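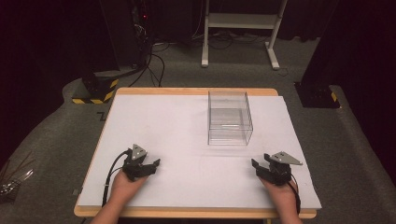
How a Wind-Up Toy Works

A wind-up toy has no battery. It runs on a spring, a long strip of thin steel rolled into a coil. When you turn the key, the coil gets tighter. A tight spring stores energy, and it gives that energy back as it unrolls.
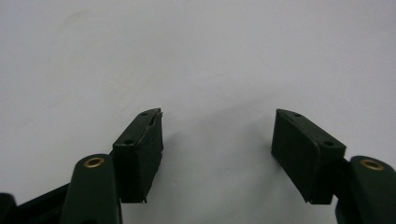 The spring is joined to a set of gears. A gear is a wheel with teeth around its edge. The teeth of one gear push the teeth of the next, so when the first gear turns, they all turn. A big gear that drives a small gear makes the small one spin faster.

Why doesn't the toy use up its energy at once?

Without a brake, the spring would unroll in a blink. Most walking toys have a small part called a governor that slows the last gear down. The ticking or buzzing sound comes from there. 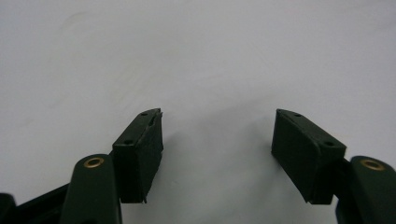

The Cerari walking duck has two gears between the spring and the feet. One full wind makes it take 56 steps on a flat floor. On carpet it takes fewer steps, as the feet must push against the loops of yarn. This pushing back is called friction. 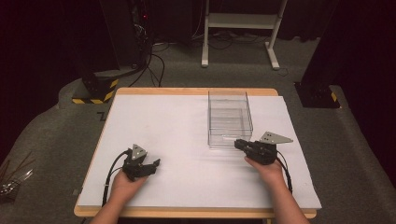
Page last changed: March

Can you wind it too far?

Yes. When the key feels stiff, stop turning. The spring is fully wound, and more force can bend the key or break the end of the spring - it will not make the toy go farther.

Words to know
Coil: a strip or wire wound in rings
Gear: a wheel with teeth
Governor: a part that keeps the speed down
Friction: a force that slows things that rub together

Written by Phúc Mai for the Omard toy pages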